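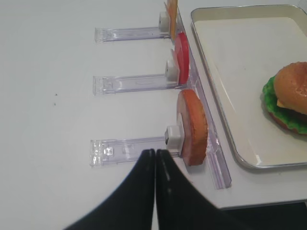

Surely, one reader of the earlier version of this article objected, drop-and-hook is only a fancy name for leaving your trailer behind, and drivers were doing that long before anyone in an office gave it a title. The point is a fair one, and the history section below has been lengthened on the strength of it.

**Drop-and-hook** is a way of working in road freight in which a driver arrives at a yard, uncouples the trailer they have brought, couples to another that is already loaded (or already empty, as the case may be) and leaves again. It is usually set against *live loading* and *live unloading*, where truck, trailer and driver all wait at the dock until the freight has been moved. Most carriers of any size do a bit of both, and a driver may well meet both in a single shift.

## Procedure

The drop itself is short work on good ground. The driver lines up in the assigned stall, sets the trailer brakes, chocks the wheels where the yard asks for it, and winds down the landing gear until it is firm on the surface. The air lines and the electrical cord come off next and are stowed, the fifth wheel release is pulled, and the tractor is eased forward, with a pause while the frame is still under the trailer in case the legs should sink.

Hooking takes a little longer, or ought to. The driver checks the trailer number against the paperwork, looks at the height of the trailer against the fifth wheel, backs under until the jaws close on the kingpin, and gives a gentle tug forward against the trailer brakes. A tug is no substitute for getting down with a flashlight and looking at the jaws! After that come the lines, the landing gear, and a full walk-around of lights, tires, doors and seal. It is the walk-around that tends to be hurried, particularly in rain, and a trailer that has been sitting for a week may have a soft tire or a dead marker lamp that the last driver never wrote up.

## History

The practice is about as old as the semi-trailer, as our correspondent rightly says. Timber and grain haulers left trailers at the mill or the elevator while they went off for another, and often did so under no arrangement grander than a handshake. What came later was the trailer pool, in which a carrier places a standing number of trailers at a customer's yard and keeps that number topped up.

The Bosance pool is a good one to study, partly because its yard sheets were kept so carefully. It began one October with five trailers on a gravel lot behind the Totatholm cannery, and at its fullest it had 528 on the books. A hand check of the yards that same week found 527, and the missing trailer was eventually located at Barroso, being used to store pallets. Lost trailers of this sort are a very old complaint in the trade, and they did a great deal to bring in tracking units and regular yard checks.

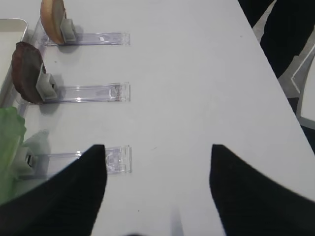
Pools also changed the shape of the driver's day. On the Totatholm to Barroso lane, a round trip of 947 kilometres, Bosance set up a midway yard at Jarard, where drivers from either end could swap trailers and turn for home. This is properly called a *relay* or *meet-and-turn*, although it relies on exactly the same skills, and plenty of drivers use the words as they please.

## Advantages and drawbacks

The chief attraction is time. Hours spent waiting at a dock count against a driver's working limits in most places, and they are poorly paid where they are paid at all. Shippers like it as well, as the dock crew can load on its own schedule.

Against this must be set the cost of the extra trailers, which need registration, inspection and tires whether they are moving or not. Yard space has to be found, and soft or sloping ground is a real trouble; many yards lay a concrete strip or put down planks for the landing gear. Drivers, for their part, grumble about inheriting other people's defects, and about axle weights that can't be checked until they reach a scale, sometimes a good way down the road.

## See also

- Fifth wheel coupling
- Landing gear (trailer)
- Relay driving
- Yard tractor

*Last revised 7/29/21*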